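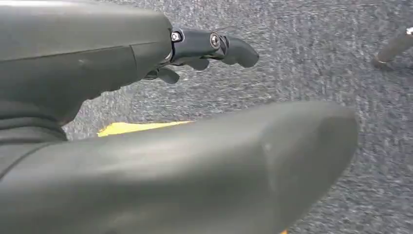
Onwood Hand Cost Records

Summary
The Onwood Hand Cost Records support the planning of equipment purchases at the Prunamville and Fukudbridge sites. The set holds 381 entries on robot hands, spare fingers, wrist cameras and service labor. Each entry gives the item, the site, the quoted price and the month of delivery.

Files
quotes.csv: prices received from suppliers, before tax
service.csv: hours and parts charged to each hand
plan.csv: proposed purchases for the next budget period

Use in planning
Sites should budget for the hand and its spare parts as separate lines. Service contracts run for 3 years and may not be charged to the purchase line. Orders placed after February fall into the following budget period.

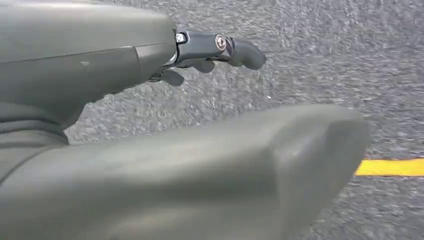
Spare parts are priced by assembly in quotes.csv. A finger is entered as one assembly with its joints, and the palm shell has its own line. The round, silver-rimmed cap at the middle knuckle of the dark finger is therefore included in the finger price and should not be ordered separately. Light scuffs on the shell, such as the small pale one on its panel, are recorded as cosmetic and carry no cost.

Known limits
Freight is missing from 80 entries. Prices from the Gu office were converted to dollars at the rate on the quote. The 4 hands held on loan have service records only.

Changes
Corrections should be sent to the Onwood equipment office with the entry number and a copy of the quote.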